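Search products
Enter keyword or part number
Go

Desstead Latching Push-Button Switch, Square Cap, Black

I'll start with the thing everybody emails me about: yes, this is the one that clicks and stays. You press it once and it's on, you press it again and it's off. If you want the kind that only works while your finger is on it (a doorbell, basically), you want the Desstead momentary, and it has its own page. They look like twins from the front. I have mixed them up myself at the packing table, so please read the label on the bag before you solder anything!

I started selling these because I fix old radios and little lamps in my spare room, and I was sick of switches that felt like pressing a wet sponge. The Desstead has a proper snap to it. My test is to turn out the lights, press it, and see if I can tell from feel alone whether it took. With this one I always can. The Temotov I used to carry was a dollar cheaper and I never knew where I stood with it, so I sold off the last bag in March and didn't reorder.

What it's good for: low-voltage stuff. Battery lamps, model railroad panels, a kid's pretend spaceship dashboard (I made one out of a shoebox and it's the best thing I've ever built), guitar pedals if you're not picky about the look, small fans, that kind of thing. What it's not good for: anything that plugs into the wall. I won't help you wire it to house current, and I'll be a bit of a nag if you ask. Same goes for car headlights and big motors. Get a relay, let the relay do the heavy work, and let this little guy boss the relay around.

Now the hole. This is where people come to grief, and I include myself. Don't drill your panel from a number you saw on a forum. Wait till the switch is in your hand, measure the body, and then drill a scrap piece first. I use the lid off a margarine tub or a bit of cereal box glued to wood. If it drops in with a tiny bit of drag, you're there. If you have to push hard, open the hole up with a round file a few strokes at a time, because a switch body that's being squeezed will start to stick, and then you'll write to me saying the switch is bad. 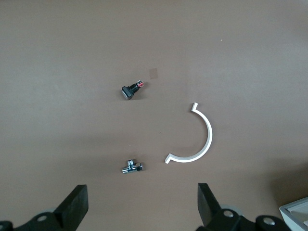

The other thing about the hole is that a square cap shows every bit of crookedness. A round button can sit a few degrees off and you'd never know it. A square one will stare at you from across the room forever. I put a strip of masking tape along the front of the panel as a guide, line up the edge of the cap with it, and only then tighten things down at the back. If you're doing a row of them, do the two outside ones first and lay a ruler across for the rest. My first row looked like bad teeth.

Wiring is easy if you keep the heat down. Tin your wire first, tin the contact, touch them together, and get out of there. Count to two and lift the iron. If the joint didn't take, let everything cool before you have another go. People who lean on the iron end up with soft plastic and a contact that wanders, and I can't really call that a faulty part. A scrap of heat shrink over each joint is worth the bother, and do remember to slide it on the wire before you solder. (I still forget. I've been doing this for years.)

If you'd sooner not solder at all, the Nugroho crimp connectors I sell will do fine for anything that isn't going to get shaken around. Give each one a tug after you crimp it. For a guitar pedal or anything that gets stomped on, though, I'd solder.

How they come

Single switches come in a small zip bag. The workshop pack is 20 switches in one bag, and it works out quite a bit cheaper per switch. I don't include wire, since everybody wants a different kind. I do check a few out of every batch with a meter before I put them up for sale, and if I find a dud I go through the lot.

Shipping and returns

Orders go out within 3 business days. It's just me here, so if you order on a Friday night please don't write on Saturday morning asking where it is! Small orders go in a padded envelope and anything bigger goes in a box.

If a switch doesn't work, tell me and I'll send another one, and you can keep the bad one for parts. If you just changed your mind, send it back unsoldered and you'll get your money back minus the postage. Once there's solder on it, it's yours.

A few things people ask

Does it light up? No. I have been asked to find a lit version with the same feel and so far I haven't found one I like. Erkonmont makes a lit square one, and it's pretty, but the click is mushy and I'd be embarrassed to sell it next to this.

Can I get other colors? Black only for now. You can paint the cap with model paint if you rough it up first with very fine sandpaper. Thin coats, and keep paint away from the gap around the edge or you'll glue the thing shut.

Can I wash it? Please don't. If it's gotten dusty, use a dry soft brush. If you spilled soda on it, well, they're cheap, and I'd start over with a new one.

My switch used to click and now it doesn't. First look at whether the panel is pinching the body (see my rant about the hole). Back the fixing off a little and try again. Nine times in ten, the click comes right back. If it doesn't, write to me.

Will it fit where my old switch was? I can't say without knowing the old one. Measure the hole with a caliper if you have one, or trace it on paper if you don't, and send me the measurement. I'm happy to check it against one from the drawer before you spend any money.

Do you sell to schools? Sure, and I'll put together mixed bags with both kinds of switch if you ask. Label them the minute you open them.

Page updated Jul 19, 2025. I added the bit about crimps and fixed the return terms, which were badly worded before.

Contact | Shipping | Returns | © 2025 All rights reserved | Back to top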